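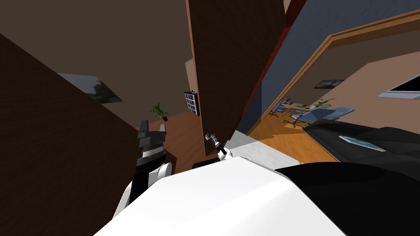 Home News Standards Events Jobs Subscribe

Filed under: Service Robots / Safety & Standards

Heletar asks for simulator runs before two-armed robots enter offices
By Mircea Husar, May

Companies that want to put mobile two-armed robots into working offices should first run them through a simulated copy of the floor plan, according to practice guidelines released this month by the trade group Heletar. The guidelines are voluntary. They apply to wheeled machines with two arms and parallel grippers that share halls, doorways and meeting rooms with staff.

The central recommendation is a minimum of 4,000 simulated passages through doorways and hallways before a robot makes its first supervised trip in a real building. Runs count only if both arms are modeled in full, including the grippers and any cabling on the outside of the links. A simplified box in place of the arms is not accepted.

Heletar's drafting group spent most of its time on the position of the arms during travel. Early versions of the text said only that arms should be "stowed." Several members pointed out that the word means different things on different machines, and that some robots have no folded position that keeps the grippers inside the outline of the base. The final text asks the operator to define one travel posture, write it down, and use the same posture in simulation and on site.

Rooms have to be modeled with their furniture. Chairs are singled out, as they are rarely in the same place twice, and the guidelines ask for their positions to be changed between runs. Plants, low shelves and open doors are listed as items that should appear in the model wherever they appear in the building.

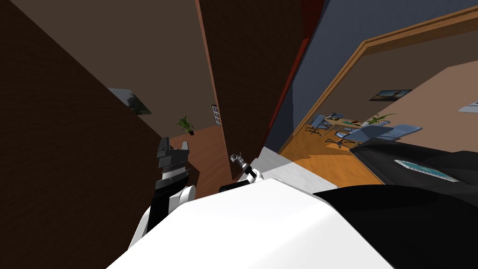
The group also wants operators to keep the robot's own camera views from simulated runs, along with the joint positions recorded at the same moments. Records are to be held for 30 days after the robot goes into service, or longer if there has been contact with a person or with the building.

Tilted camera views get a section to themselves. Where the view is at a steep angle to the floor, the guidelines say, a reviewer should have the angle noted beside the recording and should not be expected to judge clearance by eye. Distances to door frames and counters must come from the simulator's geometry.

"People were signing off on clearances from video," said Tarık Şimşekoğlu, who edited the text for Heletar. "You can't do that from a camera on the robot. We had two reviewers look at the same clip and disagree by the width of a hand."

Filtow, which builds robots for office deliveries, said it already meets most of the recommendations and will change its record keeping to match the rest. Lorente, a smaller company that leases machines by the month, was less comfortable with the number of runs. It asked for a lower figure in cases where a robot moves to a second floor with the same layout. Heletar turned that down for the first edition but said it would look at the question again.

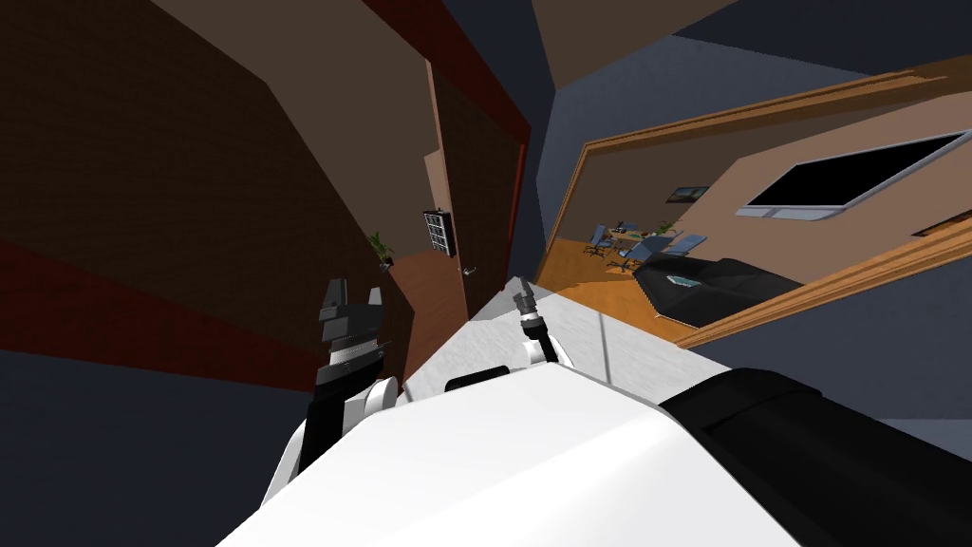 Vol. 6, No. 4

Counters and windows between rooms are covered in an annex. A gripper that passes over a countertop is to be treated as working in that space even if it has no task there, and speed limits for arm motion apply. Glass must be entered in the model as a solid surface. The annex also asks that doors be tested both open and closed, with handles included in the geometry.

The guidelines do not replace a site risk assessment, and a robot that has completed its simulated runs must still be supervised in person when it first enters the building. Supervisors need a stop control within reach and may not watch more than one robot at a time.

A reporting template is included with the text. It was tested by Garari, an office park operator, which said filling it in took about 6 hours per floor, most of that spent checking furniture against the plan.

Heletar will take comments from members and from building operators until the fall. A second edition is planned after that, with added text on elevators and shared kitchens.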